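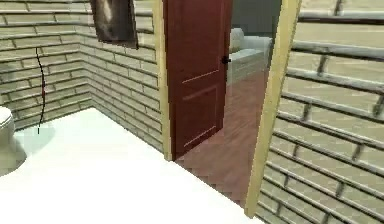

### 4.2 What the Privura license buys

Privura is sold by Tarkik as a ready-made test home for household robots. The buyer gets a set of rendered apartments, a task list, a scoring tool and a plug-in for common control software. The brochure promises that a robot policy that passes in Privura is "ready for the front door." We bought the mid-level license, the one most small labs would pick, and ran it for one season alongside our own setup. This section covers the rooms and the scoring. Control latency is covered in 4.3.

The rooms themselves are decent. Figure 4, at the head of this section, shows the bathroom end of the apartment used for the door-passing tasks. The reddish-brown door stands open into a wood floor, with a gray sofa in the room beyond and a thin black cable hanging down the tiled wall. A cable near the floor is a fair thing to put in a test home, and we were glad to find one. We were less glad to learn that Privura treats cables as surface detail. In our runs the robot base passed through it with no contact event and no penalty. The manual lists cables under "visual realism," a heading we had read too quickly.

The door raised a similar question. Privura scores a crossing as a success when the center of the base is past the threshold. Door contact is logged but doesn't count against the run unless the base stops moving. We ran 200 crossings with the stock Bestamen navigation policy, which ships with the license, and then scored the same logs under our own rule, where any contact between the base and the door or jamb is a failure. The two rules disagreed often enough that we no longer quote the Privura score alone. A lab comparing two policies may not mind, if both are scored the same loose way. A lab that wants to know whether its robot will scrape somebody's woodwork should mind a great deal.

We also looked for changes in floor behavior at the threshold. The change in material is easy to see and the friction setting is the same on both sides. Wheel slip can be edited by hand in the scene file, one surface at a time, and the edit is lost when the apartment is reloaded from the menu. Tarkik's support desk confirmed this and suggested that we keep a copy of the file.

### 4.2.1 Object tasks

The license advertises 3000 object placements. We take that number as given, but it needs reading with care. A placement in Privura is a pairing of an object with a spot. Moving one pot a short way along a counter makes a new placement, and so does turning it. A buyer who expects that many different things to pick up will be disappointed by the object browser, where the same few families come back in other colors.

The kitchen tasks were where we spent most of our hours. The counters hold a mix of large and small items, and the size range is useful: a grasp planner tuned for the big pot has to do something else entirely for the small things near it. The Bestamen grasp module coped well with large open shapes and badly with small ones, and its confidence values did not warn us of the difference. We logged 400 grasp attempts before turning it off and using the baseline from Section 3. The slim statuette at the back of the counter was a steady source of false successes, where the scorer accepted a lift although the fingers had closed on only part of the mesh.

We repeated a subset of these attempts in Frerichs, an older package with plainer rooms and a stricter contact model. Frerichs looks worse and takes longer to set up. It also rejected most of the lifts we had doubted. We don't claim that its contact model is right, only that its errors lean in the direction we would choose for a robot that will later handle real dishes.

Figure 5. Kitchen counters in the Privura apartment, with the navy pot on the near block and smaller items behind it.

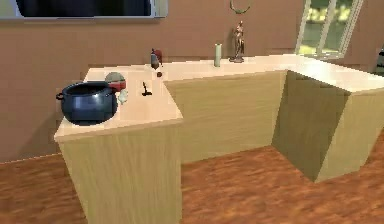
Tarkik, which was sent a draft of this section, replied that the scorer is meant for ranking policies during development and that customers who need strict contact rules can write their own through the plug-in. The company added that a stricter preset is planned for the next release and that the brochure wording is under review.

We accept the first point, with a reservation. Writing our own rules took longer than installing the product, and the contact log we needed for it is switched off by default – a buyer who doesn't go looking will never see it. The planned preset was not available to us in November, when our runs closed, so we can't say whether it fixes the statuette problem or merely lowers the scores.

On price, the mid-level license is hard to defend for object work. For navigation it may be worth having, provided the cable and door rules are rewritten first and the edited scene files are kept under version control. We use it that way now, and report all Privura results in Section 5 under our own contact rule, with the vendor score given in a separate column.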